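Lido Crewneck Sweatshirt in Cream

I wore the Lido all through January and I still reach for it first, so yes, I'm a little biased about this one! It's our heaviest crewneck, cut roomy through the body (I'm between sizes and took the smaller one, no regrets), and Elli Rantala drew the pattern for us after I begged her for sleeves that stay put when you push them up to do dishes.

Comes in 3 colors: cream, moss and a brick red called Drarberg. Sizes run from XS to 3XL. The moss sells out fast, so grab it if you see your size.

Wash it cold, inside out, and please skip the dryer. Mine went through once by accident and came out fit for my niece.

Price is $85, and shipping takes 8 days or less inside the US. Exchanges are free for the first one, just leave the tags on.

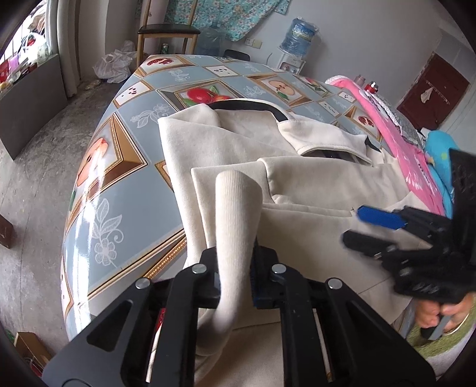

Cream, with the ribbed cuff.

Not sure about your size? Email me your chest measurement and I'll tell you what I'd pick.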